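4.2 Patch lead handling and link faults

Figure 3. Blue network cable of the type used on the access side.
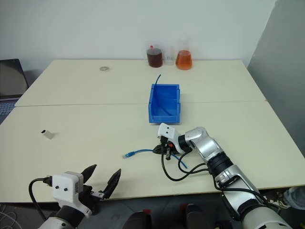 Where do intermittent faults in small office networks arise? In the Nesby records they arise mostly at the patch lead, between the wall outlet and the desk equipment, and far less often in the fixed cabling behind the wall.

The fault log covers 3,827 entries from two sites, Nesby and Skedmont, up to the end of June. Of these, 526 were classed as intermittent, meaning that the link dropped and came back without any action by staff. Each entry was read by both authors (Dahlgren and Bach), and differences were settled by going back to the switch records. Entries with no port number were kept in the totals but left out of the port-level analysis.

Lead length had little effect once the age of the outlet was taken into account. Repeated unplugging had a larger one — ports at shared desks failed more often than ports at fixed desks on the same switch. Some 40 leads were withdrawn and tested on a bench at Vindora. In six of them the fault could be repeated by bending the lead close to the plug. The remainder passed, and the cause of those entries is treated as unknown in Section 5.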